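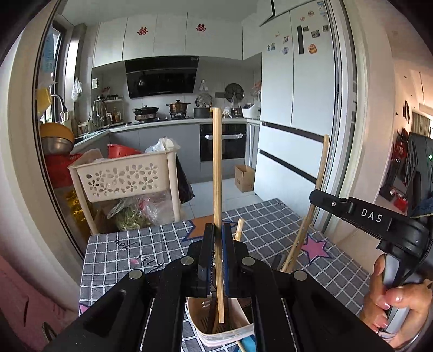 Our cutlery drawer gave up in May. The runner went on one side, the whole thing tipped forwards, and for a good while afterwards every meal began with somebody lifting a corner of it and rummaging. The replacement is a plastic utensil holder that lives on the table. Setting one up takes nine minutes if you don't stop to argue about spoons.

## What you need

- A utensil holder with a divider and drainage holes. Hurach and Trirlow both do one, and I couldn't tell them apart with the labels off.
- All the chopsticks and spoons you intend to keep.
- A tea towel.
- A table with a cloth you don't mind dripping on.

## 1. Tip everything out

Put the lot on the table in one heap. Sorting straight from the drawer sounds quicker, but you only ever deal with the things at the front, and the things at the back are why you're doing this.

Wash the holder while you're at it, and dry inside the corners. New ones smell of the shop. 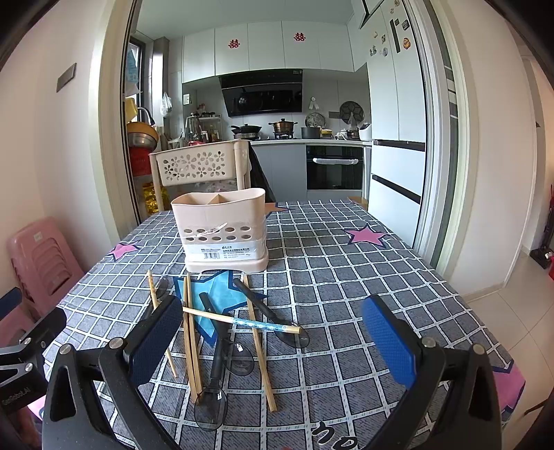
**Do chopsticks and spoons need separate sides?**

They're better apart. Spoons are wider at the bowl and push chopsticks over, so give the spoons one side of the divider and the chopsticks the other.

## 2. Pair the chopsticks

Roll them together on the table. Anything bent will wobble, and can be retired to propping up seedlings. Check the rest for splinters and for dark spots near the tips, then match them by length. Patterned ones go with their twins, if their twins are still living in this house.

You will end up with an odd number. Everyone does. Keep the spare for unblocking the salt.

## 3. Load the holder

Chopsticks first, thin ends up, a few at a time. Spoons go in handle down so the bowls can dry in the air. Don't pack either side tight: if you have to twist one out, you've got too many, and the surplus can go in a bag for when visitors come.

My holder is 21 cm tall with a long ladle in it, which matters if you mean to put it under a wall cupboard. Measure with the tallest thing standing up — I measured it empty, and had to move it back to the table.
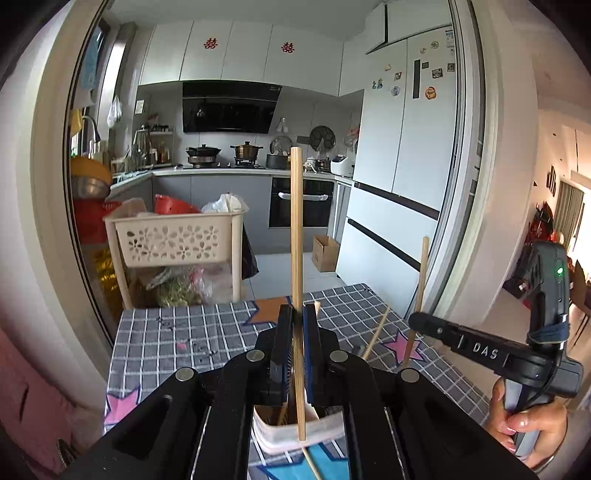
*Wooden chopsticks bundled upright in the holder.*

## 4. Deal with the skewers

Bamboo skewers look enough like chopsticks to sneak in among them, and you will find out which is which with your thumb. Ours came in a Stilley bag of 600, a quantity that made sense only in the shop. Stand them points down in a tall jar, well away from small hands.

Before you put the cloth straight, look on the floor and under the chairs. Long thin things roll, and they roll further than you'd think.
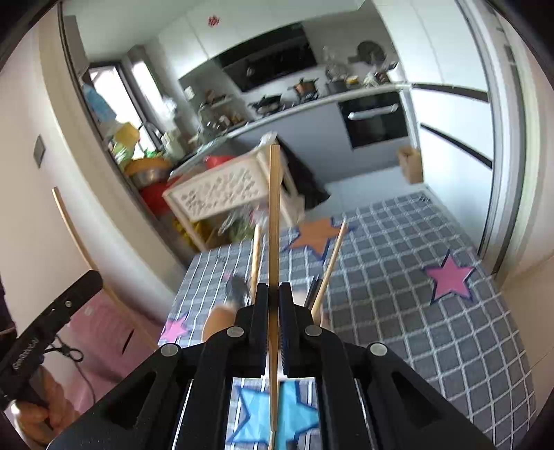 ## 5. Keep it clean

Empty the holder once a week and rinse out whatever has collected in the bottom. It won't be nice. Let wooden things dry flat on the tea towel before they go back in, and wipe down the divider, where the grime likes to sit.

If the water doesn't drain, poke the holes through with the spare chopstick and give the salt a rest.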